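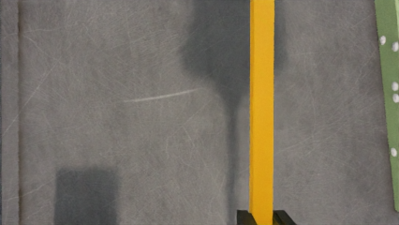
Gripper test in simulation: black two-finger gripper and a long yellow bar, overhead view

Lerketora Two-Finger Gripper

We get asked a lot which gripper to begin with, and this is usually the one we suggest (we're rather fond of it!). It's a plain, friendly thing with 2 fingers and very little to go wrong, and it sits happily on the Lâm arm or on the older Sturnari, so you needn't change your whole bench just to give it a go.

Long, thin parts are where we tried it hardest, as they love to tip and swing. In simulation we ran 4000 grasps with it and with the Grirnlow side by side, looking from straight overhead each time, and the Lerketora let go of fewer bars. The Grirnlow was quicker to close, mind you, and if speed matters most to you it's still a lovely choice.

Supplied with mounting plate, 6 screws and a cable. A simulation model is included, so do have a play before you fix anything down. Loan units go out for some 30 days.

Page updated 6 October 2019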